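The Box Under the Sweaters

The jewelry organizing business would like you to feel bad about your tin. It has been at this for a while. Walk into any home store in November and there is a wall of velvet-lined trays, acrylic towers and rotating stands, all promising that you will finally wear what you own. The towers are sold under names like Drarudo and Privik, and the copy on the packaging speaks of "your collection," as if everyone with a few strings of beads had been running a small museum.

I bought in, twice. The first was a Privik tower with 40 hooks and a door that swung open whenever a truck passed. The second was a stackable tray system from Moser, gray felt, little square pockets. It cost more than most of what I put in it. For two months every bracelet had an address, and I wore the same pair of earrings I had been wearing before.

The argument for trays goes like this: you don't wear what you can't see. It sounds right, and I have heard it repeated at dinner by people with full drawers. But I could see everything in the Moser trays and it made no difference at all. The beads I didn't like in a heap I didn't like in a square pocket either. What the trays did give me was a chore. A long necklace doesn't fit in a square, so it has to be coiled, and a coiled necklace left alone in a drawer will find a way to climb into the next compartment. Bangles are worse. Few of the systems I have tried had a decent place for a bangle, a plain round object that people have been putting on their wrists for a very long time.

Then there is the advice. Fuselari, a storage company that also publishes a newsletter, recommends sorting by color, then by length, then by "occasion," and photographing the result so you can put it all back. The newsletter suggests setting aside a Wednesday evening. I set one aside. By nine o'clock I had a pile for red, a pile for brown and a long disagreement with myself over amber, and I had not reached length.

There are real arguments against keeping things loose. Chains knot. Pearls scratch, and so do soft stones, if you throw them in with metal edges. Anything with a delicate setting deserves a pouch, and a cheap one will do. If you own something that was appraised, you probably don't need a magazine to tell you it shouldn't share a box with a broken clasp. I don't dispute any of that. I only notice that the people selling the trays speak as though everything we own were in this category, when a good part of it is beads on a string and has already survived being worn.

So I went back to tins. A tin has a lid and fits under the sweaters. It also allows the one method of looking through jewelry that I have ever enjoyed, where you carry the whole thing to the bed, take off the lid and poke around until something turns up that you had forgotten.

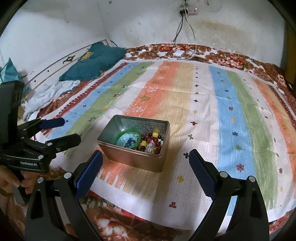 A jade-green bangle, strung beads and two bright yellow barrels, all in one metal tin.

The bed matters more than the box. On a dresser, a dropped bead rolls off and goes behind the radiator. On a sheet it stays close, provided the sheet is pulled flat. A busy print is a mixed blessing, and I speak as someone who has patted a flowered bedspread for ten minutes looking for a bead the color of the flowers. Stripes are easier. Plain white is easiest, and I don't own any.

Digging takes longer than lifting out a tray, as the tray people will point out. They're right, by a minute or so. If I'm late I grab the earrings, as I always did.

The Moser trays have gone to the garage, where the square pockets turn out to be a good size for picture hooks and wall anchors. I have offered the Privik tower to two friends. Both of them already had one.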